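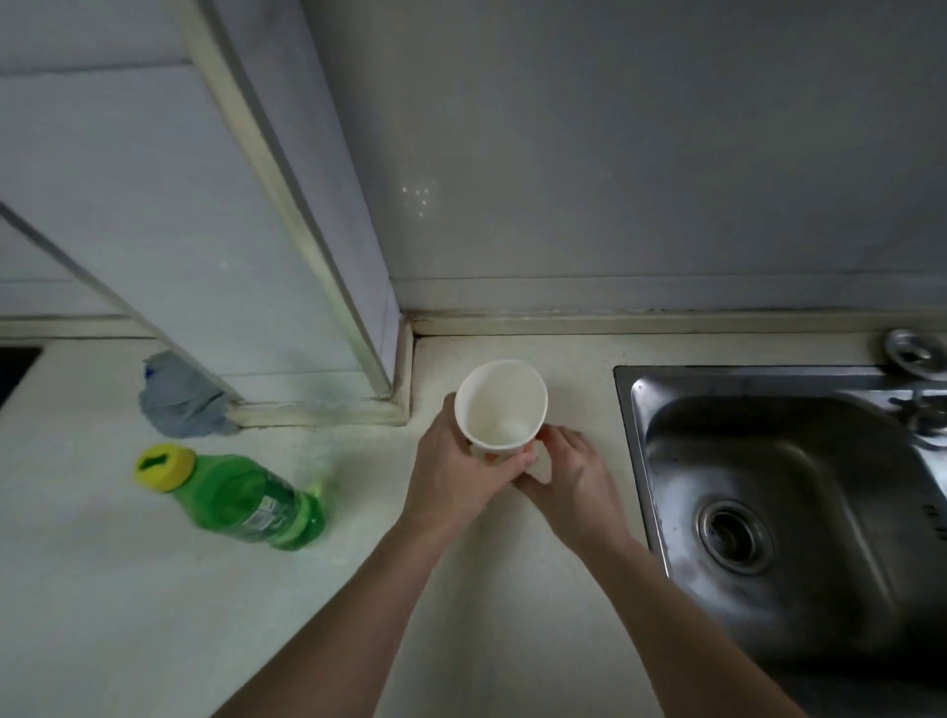 My sister says a counter isn't clean until you've had everything off it, and I told her over the phone this morning that she was welcome to drive over and start lifting. She laughed and said do the sink end first, the rest will follow. So I did the sink end first!

Tuesday, late. I have been in the new apartment (well, new to me) for 3 days and tonight was kitchen night, which I'd been looking forward to since I signed for the place, silly as that sounds. I love a kitchen that needs work. Give me a bare room with fresh paint and I don't know what to do with myself, but give me a cream counter with smudges on it and a seam full of old grime and I'm happy till bedtime.

The dishes are still in a box somewhere, probably the one marked GUSDEN, from the old street, under the other ones marked GUSDEN. I really should have written more than that. So it's paper cups for now, the plain white ones, and I've gotten fond of them. Coffee in one this morning, water in one at lunch, and tonight one for mixing up a bit of dish soap and warm water. My trick, which I picked up at the MacPherson Street laundromat of all places: a little soap in the bottom of a cup, fill it slowly so it doesn't foam over, then dip the cloth in the cup and leave the bottle alone. You use so much less. I must have been squeezing half a bottle a week straight onto the sponge at the old place.

The speckle in the counter is sneaky. I scrubbed at one patch for ages before I worked out it was the pattern. The smudges are another matter and most of them came up with plain soapy water and a bit of patience, the left side worst of all. I went over that part twice and I'll give it one more go tomorrow in daylight.

Then the seam behind the backsplash strip, oh, I have been eyeing that seam since the walk-through. It runs along the back and it's darkest over on the right, toward the sink. I tried the cloth over a butter knife (plastic, same box as the cups) and got a good long stretch to come lighter, then the knife snapped. Old toothbrush next. I put one in the suitcase for exactly this and now of course I can't find the suitcase pocket it's in. Baking soda paste too, left on for a while. I bet it comes up beautifully.

The wall panels I adore. Big pale ones, a little shiny, so they wipe down in a few long strokes and there you are, done, no grout! At the Jerura place I had tiny tiles the whole way up and I used to do them on my knees on the counter with a nail brush. These took me one song on the radio. There's a corner that sticks out on the left with molding down the edge, and I'll want to get along that with a cotton swab, but it can wait.

Money, while I remember. The deposit and first month together came to 3,926, and the movers were extra, and I said I wouldn't buy a single thing for the kitchen till payday. So far I've kept to it. Soap, cups, a cloth I already had. I did look at the Fletutent shelf again, the one with the hooks underneath. It would be so good over the sink. Payday, payday.

To do tomorrow, before work if I'm up:

- find toothbrush
- seam, right side first
- left side of counter again
- wring the cloth out and hang it up properly, it's no good left in a heap
- somewhere for the soap to stand, a saucer maybe
- open at least 4 boxes, and start with one that might have plates in it

I ate standing up, crackers and the last of the cheese, with the window open and the whole room smelling of soap. My arms ache and my fingertips have gone all wrinkly. I called my sister back at nine to report on the sink end and she wanted to know about the oven. I haven't opened the oven yet. I'm saving it for Saturday, I'm going to need the good gloves.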